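Search this site Go

Codavton hand-held gripper comparison

The Codavton comparison is a series of trials of two-finger hand-held grippers, run in November by a small group under Ya-wen Tse. It set the Prireck, a parallel-jaw design, against the older Bistell on household tasks such as placing shoes on a rack. In both cases a person holds one gripper in each hand, and the recorded motion is later used to train a robot arm.

Method

Each gripper was used for 300 attempts. Footwear was chosen because it bends when squeezed and has an opening that can be gripped by the rim. An attempt counted as good if the pair ended upright on the rack within 21 seconds. The limit was set after the first day of trials, a choice the report mentions only in a footnote.

Results

The group reported a lead of 11 percentage points for the Prireck. How much of this belongs to the gripper is open to doubt. The same operators used the Bistell first and the Prireck second, so practice may explain part of the gap - perhaps most of it. Almost 200 of the Prireck attempts were made with children's rain boots, a stiffer and easier load than the canvas shoes that made up the bulk of the Bistell set.

Claims that the recordings carry over to a robot arm rest on a single demonstration with a Kumsa controller. No failure figures were published for it, and the arm was shown with one pair of boots in one starting position.

Reception

The report is often cited as proof that parallel jaws suit soft goods. It does not test that claim directly, and a repeat with mixed task order has yet to appear.

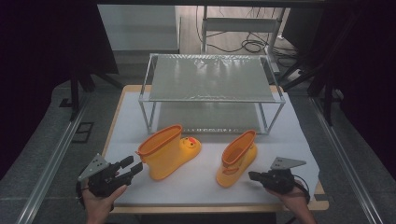
Bethel Endale disagrees about the practice effect, writing that her own operators stopped improving well before the end of their first set, and that the mismatch in shoes is the bigger problem.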